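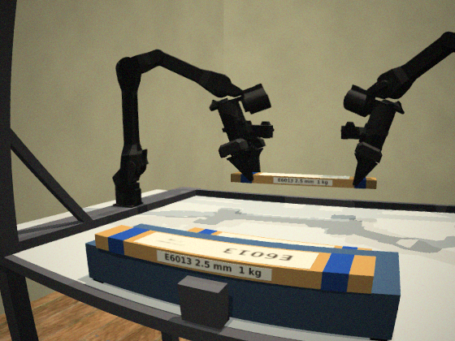
Rocío Magaña told her first class of the year that a robot's training set is a record of somebody's afternoon, and that if the somebody was tired, the robot would learn to be tired as well. Ntombi Mthembu, asked to respond, said she agreed about the afternoon but thought most of the trouble started earlier, when people sat down to decide what to record.

Both remarks bear on this chapter.

Chapter 9
Gathering Examples

9.1 What counts as an example

In Chapter 8 we treated the training set as given. It was a folder of files, and our only job was to fit a model to it. From here on we have to make the folder ourselves.

For the tasks in this part of the book, an example is one complete attempt at a task, called an episode. It holds the camera images, the joint positions of each arm, the opening of each gripper and the commands that were sent at every step. It also holds a short written instruction, such as "pass the box to the other arm". An episode begins from a reset and ends when the operator marks it as finished or failed.

Our running task is the handling of long cartons by two arms in simulation. The cartons are packages of welding electrodes, labelled E6013, 2.5 mm, 1 kg. They suit a textbook because they are awkward in an ordinary way. A long, thin box held at one end will tilt. Held at both ends it stays level, but now the arms are tied together through the box, and a small error in one arm's position becomes a push or a pull on the other.

The episodes were gathered with Stiltier, the simulator used in the exercises, and stored in the Drustura file format described in Appendix B. Readers working with other tools should have little trouble following along. The names of the fields will differ, but the contents won't.

9.2 Who or what produces the motion

Somebody or something has to move the arms. There are three common sources, and many projects mix them.

Teleoperation. A person drives the arms through hand controllers or a pair of smaller leader arms. The motion is varied and usually sensible, though it includes pauses, second thoughts and corrections. Two-armed tasks are hard on the operator, who has to watch both grippers at once. We suggest a break every 30 minutes.

Scripted motion. A program that knows the exact position of every object plans the path. This is cheap in simulation, where the positions can simply be read out. The weakness is sameness. A script that always approaches from directly overhead teaches the model nothing about any other approach.

Policy rollouts. A partly trained model attempts the task and a person steps in when it goes wrong. The corrections are often the most useful part, as they begin from states that a careful operator would never reach.

9.3 A small collection, start to finish

The Tovar set, which we use until the end of Chapter 11, has 137 episodes of two-armed carton handling. All of them were driven by teleoperation, by 2 operators. By the standards of published work it is tiny, and we chose it for that reason. You can look through every episode on a Sunday and still have time for lunch.

Before recording, the operators wrote down four things:

What the arms must have done for an episode to count as a success.
Which things would change between episodes, and by how much.
Which things would stay fixed.
When to stop an episode and call it a failure.

The second item took the longest. Carton position and angle were varied, and so was the lighting. The table and the arm mountings were left alone. A model trained on this set should therefore not be expected to cope with a different table, and in Section 10.4 we will see that it does not.

Failed episodes were kept and marked. Beginners tend to delete them, and then have no way to find out later whether the failures had something in common - the same starting angle, say, or the same operator late in the day.

9.4 Simulated and physical examples

A simulated episode can be reset in a moment, and nothing gets dented. The price is that contact between objects is only approximated. Cardboard gives a little when it is squeezed, and a rigid simulated box does not. An operator working in simulation may get used to a grip that would crush or drop the real thing.

The Flavadholm set, introduced in Chapter 12, covers the same task on physical arms. Keep your notes from this chapter, as you will be asked to compare the two.

Before you go on

Load any episode from the Tovar set and plot the opening of both grippers against time. Mark the point where each one first closes on the carton. Then do the same for an episode marked as a failure, and write a short paragraph on how the two plots differ. Section 9.5 begins with these plots.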